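Household Economics, Unit 7: The Cost of Keeping Things
Handout prepared by Vasanthi Namboodiri. Bring it to seminar, along with a pen that works.
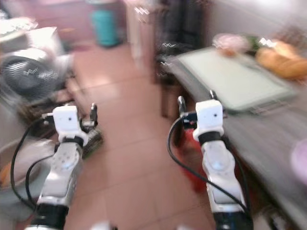 1. Where we left off

Last unit ended with price. You will remember that price is the number on the tag, and that most people stop reading there. This unit is about all the other numbers, which arrive later and usually by mail.

2. Terms you need

Purchase cost: what you pay on the day.
Running cost: what you pay to use the thing (power, water, filters, soap).
Holding cost: what you pay to have the thing at all, used or unused. Floor space counts. So does insurance.
Exit cost: what you pay to be rid of it. Students always forget this one until they own a piano.

3. Worked case: the Balline freezer

Mohandas Annamalai buys a chest freezer so that he can buy meat in bulk. The freezer costs him $350. It runs at $5 a month, and he keeps it for 7 years.

Running cost: 5 x 12 x 7 = $420
Purchase plus running: $770
Per year: $110

He needs to save $110 a year on meat just to break even, and that assumes he eats what he freezes. When we did this case in November, Ruwan Biswas asked whether the lamb at the bottom should be treated as an asset. It should not.

4. Sunk cost

Money already spent and not recoverable has no place in your next decision. Everyone agrees with this in class and then goes home to a $2,000 treadmill with shirts on it. The question is what the treadmill costs you from today on, compared with what someone would give you for it. If the answer to the second part is "nothing, but they'll haul it," take the offer - quickly.

5. Common mistakes in the last problem set

Adding the purchase cost twice. Two of you did it in the same place, with the same arithmetic slip, which I found touching.
Counting your own time as free. Satish Kartha's answer had him descaling a kettle for most of a weekend to save the price of a kettle.
Leaving out the units.

6. For next time

Read Nair, chapter 2, skipping the section on timeshares unless you need cheering up. Pick one object you own and work out all four costs for it. One page is plenty. Cars are allowed, pets are not. Late work goes to Hema Suvarna, who is less patient than I am.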